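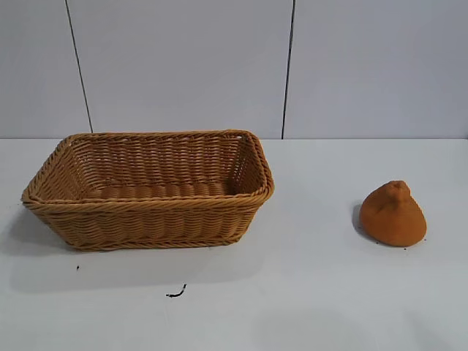 그리퍼 두 개 비교 드디어 시작했어요! Trosine 평행 그리퍼랑 Lins 소프트 핑거, 둘 다 책상에 올려놓고 번갈아 끼우면서 노는 중입니다. 길어질 것 같아서 타래로 달아요.

과제는 일부러 단순하게 잡았습니다. 주황색 둥근 물건을 집어서 바구니에 넣기. 끝. 근데 이게 말랑한 데다 위로 갈수록 좁아지고 꼭대기는 오므린 모양이라, 어디를 잡느냐에 따라 완전히 다른 문제가 돼요. 딱딱한 큐브만 집다가 이걸로 넘어오니까 너무 재밌습니다.

팔은 두 그리퍼 모두 같은 걸 썼고요, 컨트롤러는 Tusterus. 손목 플랜지 어댑터는 직접 뽑았는데 첫 버전은 볼트 구멍을 거꾸로 배치해서 그대로 버렸습니다 ㅋㅋ 두 번째 건 잘 맞아요.

먼저 Trosine. 기본 힘 설정 그대로 아래쪽 넓은 데를 잡게 했더니 첫 시도부터 쑥 들어 올리더라고요. 오 쉽네? 하고 있었는데 바구니 쪽으로 옮기다가 속도가 붙으니까 빙글 돌아갔어요. 손가락 면이 평평해서 닿는 데가 좁고, 그 점을 축으로 흔들리는 느낌. 떨어뜨리지는 않았습니다.

힘을 올리면 안 돌아가긴 합니다. 대신 물건이 쭉 눌리면서 손가락 사이로 밀려 올라가려고 해요. 비누 꽉 쥐면 튀어 나가는 그 느낌 아시죠? 그래서 힘은 오히려 낮추고 가속을 줄이는 쪽으로 갔는데 이게 훨씬 편안했어요.

Lins는 첫인상이 반대였습니다. 손가락이 휘어서 감싸니까 들고 흔들어도 안정적이고, 보고 있으면 기분이 좋아요(진짜로 한참 들었다 놨다만 했음). 그런데 내려놓을 때가 문제예요. 손가락이 펴지는 데 시간이 걸려서, 다 펴지기 전에 팔이 올라가면 물건이 같이 딸려 올라갑니다.

그래서 놓는 동작 뒤에 대기 시간을 넣었습니다. 처음엔 대충 길게 줬다가 답답해서 조금씩 깎는 중. 손가락이 벌어진 걸 센서로 확인하고 출발하면 제일 좋을 텐데 제 버전엔 그 피드백이 없어요. Tusterus 쪽에서 공기압 값을 읽어다 쓰는 방법을 찾아보고 있습니다. 해보신 분 계시면 꼭 알려주세요!

숫자도 올려둘게요. 그리퍼마다 30번씩, 시작 위치는 매번 바꿨고 바구니 안에 들어가면 성공. Trosine은 실패 8번, Lins는 실패 17번. 네, 말랑한 걸 잡는데 소프트 핑거가 졌습니다. 저도 반대로 예상했어요.

다만 이 숫자만 보고 Lins가 별로라고 하면 억울할 것 같아요. 실패 영상을 다시 돌려보니 대부분이 아까 말한 놓는 타이밍이었고, 집는 단계에서 놓친 건 드물었습니다. 대기 시간 조정하고 나서는 아직 다시 안 재봤어요. 같은 조건으로 한 바퀴 더 돌릴 겁니다.

Trosine 실패는 성격이 달라요. 좁은 위쪽을 잡으러 들어갔다가 미끄러진 게 많았습니다. 잡는 높이를 몇 밀리만 내려도 확 좋아지는데, 너무 내리면 손가락 끝이 테이블을 긁어요. 드드득 소리 날 때마다 심장이 내려앉습니다.

그래서 손가락 끝에 고무 패드를 붙여봤고요, 이거 강력 추천! 얇은 걸로 한 겹만 붙여도 빙글 도는 게 눈에 띄게 줄었어요. 두꺼운 걸로 바꿨더니 이번엔 완전히 닫혔을 때 위치값이 어긋나서 캘리브레이션을 다시 했습니다. 얇은 쪽이 제 취향이에요.

카메라 이야기도 조금. Lerville 카메라를 고정해 두고 쓰는데, 흰 테이블에 주황색이라 색으로 찾는 건 너무 쉬웠어요. 임계값 거의 안 만졌습니다. 애먹은 건 깊이였고요. 하얀 테이블 면에서 깊이가 자꾸 비어서, 물건 높이를 재는 기준면이 들쭉날쭉했어요. 지금은 테이블 평면을 미리 맞춰 두고 그 값을 고정으로 씁니다.

바구니는 의외로 까다로운 상대였습니다. 엮은 무늬가 촘촘해서 특징점은 엄청 잘 잡히는데, 비슷한 무늬가 계속 반복되니까 매칭이 옆줄로 한 칸씩 밀려요. 결국 무늬는 포기하고 위쪽 테두리 윤곽만 써서 중심을 구했더니 얌전해졌습니다. 얕은 바구니라 놓는 높이를 낮게 잡을 수 있는 건 좋았고요.

댓글에서 물어보신 것: "왜 흡착은 안 써보나요?" 써보고 싶어요! 예전에 컵 하나로 천 재질을 들어보려다 공기가 다 새서 실패한 적이 있는데, 요즘 나오는 부드러운 벨로즈 타입은 어떨지 궁금합니다. 순서상 핑거 두 종류 먼저 끝내고 할게요.

또 하나: "사이클 타임은요?" 지금은 안정성만 보느라 속도를 많이 낮춰놨습니다. 체감으로는 Trosine이 훨씬 빨라요. 여닫는 게 바로바로라서. 제대로 재면 따로 올리겠습니다.

로그는 지금까지 쌓인 게 1126개 넘게 있어요. 연습으로 돌린 것, 어댑터 잘못 뽑았을 때 헛손질한 것까지 전부 섞여 있어서 정리가 필요합니다. 파일 이름을 test_final_진짜final 이런 식으로 지은 과거의 저를 원망하는 중...

Halldóra Lauritsen 님이 힘을 시간에 따라 바꿔보라고 하셔서 그것도 해봤어요. 집을 때는 살살, 들어 올린 다음에 살짝 더 조이고, 바구니 위에서 다시 풀기. Trosine에서 효과가 꽤 좋습니다! 옮기는 도중에 도는 게 줄었어요. 몇 번 안 해본 거라 위 숫자에는 안 넣었습니다.

Rosângela Marinho 님은 Lins 손가락 간격을 넓혀보라고 하셨는데 제 브래킷이 그만큼 안 벌어져서 새로 뽑아야 해요. 프린터 지금 돌아가는 중이고 밤 11시쯤 끝난다고 나옵니다. 안 자고 기다릴 것 같음.

지금 시점의 제 느낌만 적자면, 당장 하나를 끼워두고 이것저것 시켜야 한다면 Trosine에 얇은 패드. 세팅이 예측 가능하고 문제가 생겨도 왜 그런지 보여요. 그런데 손이 자꾸 가는 건 Lins입니다. 제대로 맞춰졌을 때 집는 모습이 정말 예뻐요.

교체할 때 주의하실 점 하나. 그리퍼 바꾸고 나면 Tusterus에서 툴 무게랑 무게중심 꼭 다시 넣으세요. 저는 Lins로 갈아 끼우고 깜빡했다가 팔이 슬금슬금 위로 떠서 충돌 감지로 멈췄습니다. 프로필을 두 개 저장해 두고 불러오면 금방이에요.

다음에 할 것: 새 브래킷 끼우고 Lins 다시 측정, 바구니 위치도 매번 바꿔보기, 그리고 주황색 물건을 눕혀놓고 시작하기. 눕히면 잡는 방향부터 달라져서 지금 코드로는 아마 엉망일 거예요. 기대됩니다!

브래킷 나오면 이 타래에 이어서 올릴게요. 손가락 패드 재질 추천도 계속 받습니다. 실리콘 말고 다른 거 써보신 분들 후기 특히 궁금해요.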